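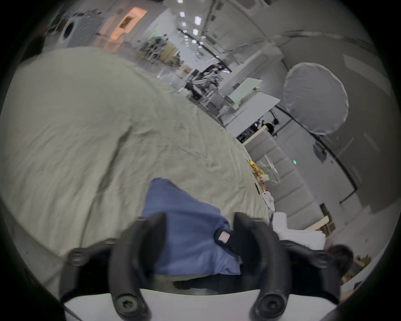 The Utberg Clinic reserved forty minutes for each client, and Griet Segers used all of them. Her client, Mr. Dissanayake, had been referred in November by the sleep service at Pranbridge. The referral letter stated that he had difficulty going to bed.

"It is not difficulty," said Janaka Dissanayake. "I go to bed at 3 a.m. I do it every night without any trouble."

Ms. Segers entered this in the record.

The exercise for the fifth session was called Fondness. Clients were instructed to name one thing about the problem that they would be sorry to lose. Mr. Dissanayake read the sheet twice and asked whether an answer was required. He was informed that it was not.

"The radio," he said, after some time. "There is a program from Thambiah. My mother used to listen to it while she ironed. They still read out the names of the ships."

"And if you slept at eleven?"

"Then the ships would come in without me."

The form provided a box for the therapist's assessment, with nine permitted entries. Ms. Segers considered each of them. She left the box blank, initialed the page, and asked him what the ships were called.

He knew a great many. They were still on the letter M when the next client knocked.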